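Setting and Clearing a Play-Food Table
A step-by-step guide for activity leaders
Esten Learning Rooms – Practice Pages
Last revised 18 August 2019

Purpose of this page
These instructions cover the plate-and-food table used at the Miah and Sketemlow rooms. They apply to any session in which toy food is placed on plates, moved between plates or returned to storage. Leaders who have used the older Skimgate layout should note that the order of the steps has changed.

What you will need
One table with a plain, wipeable top or a fitted cover
Round plates with a raised rim
Toy food from the activity cupboard
A lidded box for each set of food
A soft cloth and a mild cleaning solution

Step 1. Prepare the surface
Wipe the tabletop from the back edge toward the front and allow it to dry. Smooth out any cover until it lies flat. A single strong color is preferred for the surface, and patterned cloths should be kept for other activities. Participants with low vision find a pale plate much easier to locate on a plain, bright background.

Step 2. Place the first plate
Set one plate near the middle of the table, well back from the front edge. Leave clear space on both sides. The plate should sit flat and should not rock when the rim is pressed lightly with one finger.

Step 3. Set out a matching pair
Choose 2 pieces of the same kind. Put one on the plate and the other directly on the table to the right, leaving a visible gap between it and the rim. The piece on the plate serves as the model, and the participant is asked to find the one that matches it.

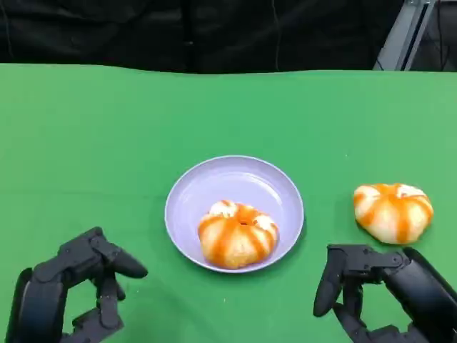 A matching pair with orange stripes, one piece on a lavender plate and one on the green tabletop.

Begin with pieces that have a bold pattern or an unusual outline. Plain pieces in a single color may be introduced once the participant is matching with confidence. If both pieces must share the plate at the end of the task, check beforehand that there is room for them to lie side by side. Rounded pieces tend to roll when they are stacked.

Step 4. Introduce a second kind of food
Remove the first pair before bringing out the next. For early sessions, no more than 4 pieces should be on the table at one time. Further pieces may wait in their box, on a chair or a side table, where they will not distract from the task.

Place new pieces close to the plate and within easy reach. A piece that sits too near the table's edge is likely to be knocked to the floor, and the participant's attention goes with it.
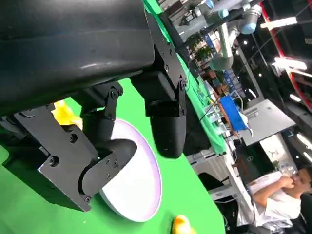
Yellow pieces show up well on green and are a sound choice for this stage. Ask the participant to move one piece at a time and to let go of it fully before reaching for the next. Prompts should be short and consistent: "on the plate," "off the plate," "next to the plate." Avoid changing the wording partway through a session.

Step 5. Clear the table
Allow 20 minutes for the whole activity, including clearing. Participants should be invited to help with the following:
Return each piece to its own box.
Stack the plates, largest at the bottom.
Wipe the tabletop once more.

Pieces that have been in a participant's mouth must be set aside and washed separately. Do not return damp pieces to a closed box – moisture collects in the seams and spoils the finish.

Care and storage
Wash plates by hand in warm water. Check painted or glossy pieces for chips at the start of each term and withdraw any that are damaged. The boxes for Miah are kept on the lower shelf of the activity cupboard, and those for Sketemlow on the shelf above. Replacement requests for the coming term should reach the Esten office before the end of July.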